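Clearing a gripper fault after a stall on thin film

Filed under: Troubleshooting > End effectors > Faults and resets 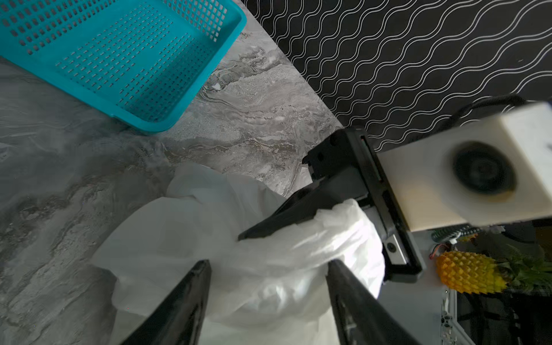

Why does the gripper fault while holding a plastic bag, when it holds rigid items without trouble?
The controller compares finger position with motor current. Film keeps compressing under the fingers, so position creeps while current stays high, and after 30 seconds the drive logs a stall and locks.

Do not cycle the power to clear a stall. On the Meviro controller the fingers lose their zero on restart and may close at full force.

1. Press the stop and wait for the drive light to go steady. Keep hands out of the finger gap until it does.
2. Open the fault log. Code 14 is a stall. Code 40 is an encoder fault and has its own page.
3. Switch to manual and jog the fingers open at the lowest speed. If film is caught at a pivot, cut it. Pulling can unseat the fingertip.
4. Check the camera cable for slack through the full wrist travel.
5. Set the grip force limit for bags to about half the rigid-item value and save it as a separate profile.
6. Reset, home the fingers and run one grasp on an empty bag.

If the fault returns, export the log and send it to Rin Hoshino at Sedport before running again.

Last revised Wednesday, December 27, 2023 (R. Morikawa). Step 3 reworded.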